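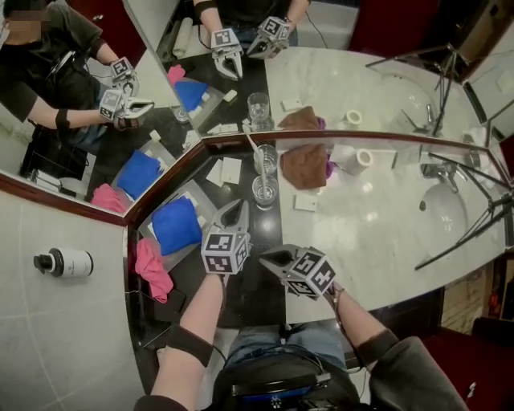

Bathroom vanity, two grippers, January 2021

Weekly chart on Vorkis. The 13-week average crossed under the 592 level and price has not closed back over it. Momentum rolled over first, price followed. Same order as the September top.

Volume on the down weeks is higher than on the up weeks. I use the Onari screener for this, default settings, no smoothing. Readings differ if you turn smoothing on.
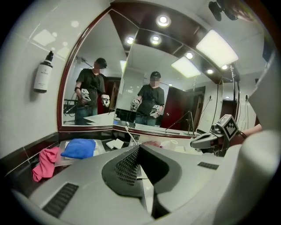
Myung is the cleaner setup. Six weekly closes inside the same range, and the range keeps narrowing. The Bollinger width is at its lowest reading on my sheet. I draw the range as two flat lines, like the black and white blocks on that marker cube: a close is in one square or the next, no gray. Wicks don't count. A close outside on rising volume is the signal.

Direction unknown until then. Stop goes at the middle of the range. If the break fails I take the loss and wait for another weekly close before reentry.

Storedton, for those who asked: no position. Gap at 11 is still open on the daily. The relative strength line against the sector is flat. I would want that line turning up before looking at the chart again.

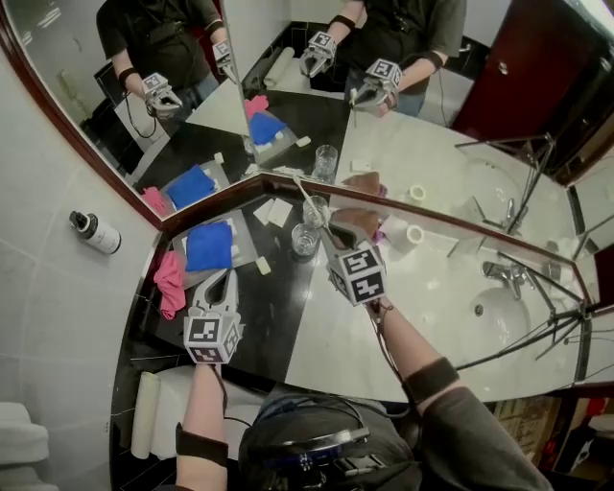 Marble countertop, white tray on the left

Correction to the Vorkis post: the average is exponential, not simple. The simple version has not crossed yet. Levels unchanged.

Next update after the weekly close.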